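About Sorkar

Sorkar is a small dye and fabric-painting school on Brekke Street in Orstead, up one flight of stairs that everyone agrees are steeper than they need to be. We teach adults to put color on cloth on purpose. Color on cloth by accident you can manage at home.

The school opened in 2000, in the back half of what had been the Sulter shoe repair shop. Siv Haugen had been dyeing wool in her bathtub for years, and her landlord had opinions. The shoe shop had a deep sink, a floor drain and a rent that reflected the smell of glue. She signed that March. The smell of glue left eventually. The sign for half-price heels is still in the stairwell, and we still get asked.

Hsiu-ying Kong joined as a student, complained about the way we taught resist work, and was invited to teach it herself. She has done so ever since, and runs the silk and cotton classes as well as the schedule, the orders and most of the arguments with the boiler.

Classes are kept to 11 people, which is how many fit along the sinks without elbowing each other. Beginners start with a weekend course: plain cotton on the first day, a repeat pattern on the second, and a long talk about why you should have washed the fabric first. After that you can go on to silk painting, indigo, or the evening class in mixing, where people spend a whole term trying to match a gray. It fills up faster than anything else we offer. We have stopped trying to understand this.

We don't hand out certificates. We tried it one year and they got dye on them.

Aprons are provided. They were white once. Please don't wear shoes you love, and please don't assume that black clothes are safe — bleach day has humbled better-dressed people than you. Gloves come in three sizes, and the mediums are always gone first.

The studio is also open for independent work if you've finished the weekend course. Bring your own cloth and label your jars. Unlabeled jars go on the windowsill, and whatever is left on the windowsill gets used in the beginners' class, where several of our nicest greens have come from.

Summer enrollment closes on 20th June. You can sign up at the desk or by phone, though the phone is on the far side of the sinks, so let it ring. 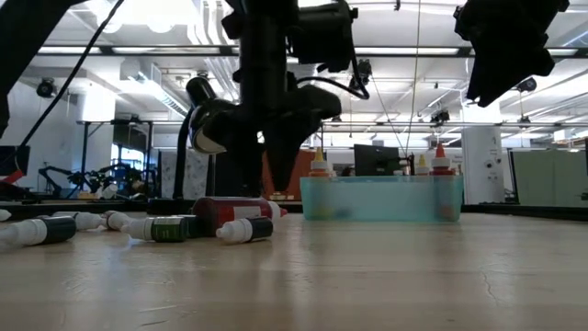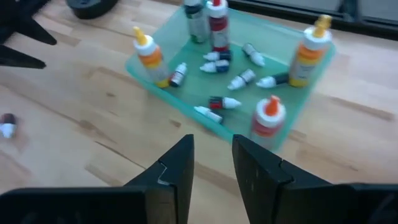

Do I need to be able to draw?

Not at all. Most of the beginners' course is folding, tying and waiting, and for the pattern work we have stencils you can borrow. If you can draw, try not to mention it until the second day.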